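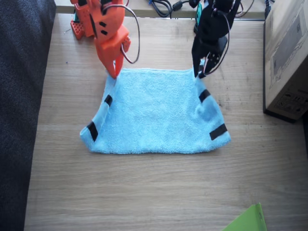 Dimevetti Towel Grasp Comparison

Data card for the gripper trial run by Ona Mägi and Rasmus Kairys. It compares two jaw types on a two-arm towel task, with one type on each arm.

Contents

600 episodes, recorded on a single bench. Every episode uses a light blue towel with four strips of black tape near its side edges. The tape gives the pose tracker fixed points on cloth that otherwise has very little contrast.

Hardware

Left: orange arm, stock Rirberg fingers, pointed tips.
Right: black arm, Stestik fingers, narrow tips.
Both arms run the same controller build. Torque limits are set per arm in config/arms.yaml; do not copy one block over the other.

Task

1. Lay the towel flat within reach of both arms.
2. Lower both grippers onto the far corners and close.
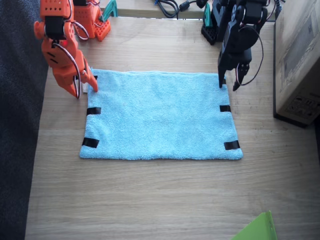
3. Lift the far edge and hold for 2 seconds.
4. Lower and release.

Labels

grasp_left, grasp_right: held, slipped or missed.
layers: number of cloth layers in the jaw, entered by hand.
Labelling was done by Alina Pop. She marked 18 episodes as unclear — these are kept, but left out of the default split.

Known problems

Calibration drifted on Wednesday and was redone before the afternoon session. Episodes from that morning carry the flag recal=0.
Gripper current is clipped at 2000 in the raw logs.
Finger type and arm are not swapped in this release, so a difference between jaws may be a difference between arms.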